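Brurkum Washing-Up Survey - README

Brurkum is a small set of household answers on how people wash up by hand: what they wash first, how long they let things soak, and how they dry them. It was put together by Vikas Rajput, with Anselmo Vasconcelos checking the entries. The current release is dated Sunday, October 20, 2024.

What is in the release

There is one table of answers and one short text file with the wording of the questions. The table is plain CSV, UTF-8, with a header row. Each row is one household. Free-text answers are kept as they were typed, apart from names and street addresses, which were taken out.

Main columns

household - a code, with no link to a name or address
order - the order in which items are usually washed
soak - usual soaking time in minutes, blank if not given
water - running tap, filled basin or both
dry - rack, towel or mixed
notes - anything else the person wanted to say

How answers were collected

People filled in a paper form at home over the course of two weeks in January. Forms came back by post and were typed up by hand. Where a word could not be read, the entry has a question mark in square brackets. Soaking times given as "overnight" were left as text, so the soak column needs cleaning before you do any sums with it.

"Pot" covers saucepans and stockpots, with or without a lid. Frying pans have their own code, as do roasting tins. A pot standing in the sink counts as "in the sink" whether or not the basin has been filled.

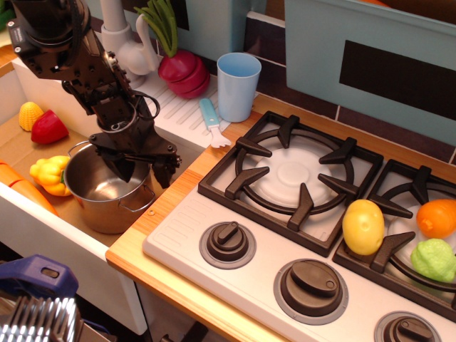 Known problems

Households with a dishwasher were asked to answer only for the things they wash by hand, and four of them seem to have answered for everything. They are marked in the notes column with "DW". The water column was added late, so the earliest forms have nothing in it.

Licence and contact

Free to use and share with credit to the Brurkum survey. Send corrections to Vikas Rajput, with the household code in the subject line - it saves a lot of searching.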